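3 min read

Wednesday, July 8, 2020

Masteston notebook, shoe task, pose tracking

Spent most of today on the jaw opening signal, which has been bothering me since Despina pointed out that it jitters even when the fingers are held perfectly still. We get the opening from the two square markers on the mounting blocks, and for most recordings that is plenty. The trouble comes when the fingers go down towards the floor near the wardrobe and the light drops off. The corner finder starts wandering by a pixel or 2, and by the time that has gone through the fisheye model it looks like a small, nervous twitch of the hand. The policy then very faithfully learns to twitch, bless it.

I tried the lazy thing first and put a median filter over 17 frames. Lovely and smooth, but it smears the moment of closing so badly that the grasp label lands late, and I'd rather have the jitter. So I went back to Grivuvine and let the corner refinement use the previous frame's answer as its starting point, with a gate so that a really quick squeeze can still get through.
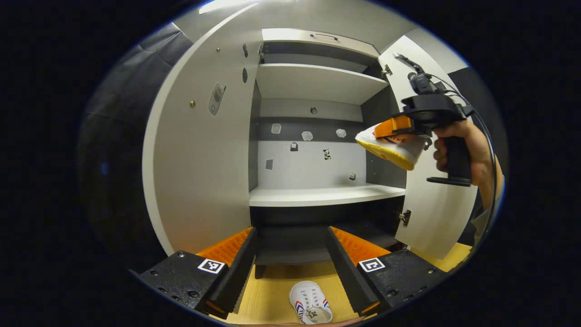 Ran it over 600 frames before tea and the closing edge stays sharp, as far as I can judge by scrolling through the plot. There is still one ugly jump at frame 2260 of the long recording – I think the left marker drops out and the gate holds on to a stale value for far too long. Note to self: the gate ought to time out, and the time-out ought to live in the config file, where Tyyne can find it without reading my code.

The other thing I keep putting off is the relative pose between the two grippers. Each one localises nicely by itself, but the two maps are aligned only once, at the start, and any drift after that goes straight into the hand-to-hand distance. Tyyne would like to re-align whenever both cameras share enough features. I'm all for it, though plain white panels don't give us a great deal to hold on to, so we may have to weight the matches by hand to begin with.

Tomorrow: time-out first, then re-export for Despina, then have a proper look at that jump.

Recent entries
Hegyi: clock offset between left and right streams
Barkby planner, collision margins again
Fisheye calibration, second attempt

This site uses cookies to remember your settings. Accept | Manage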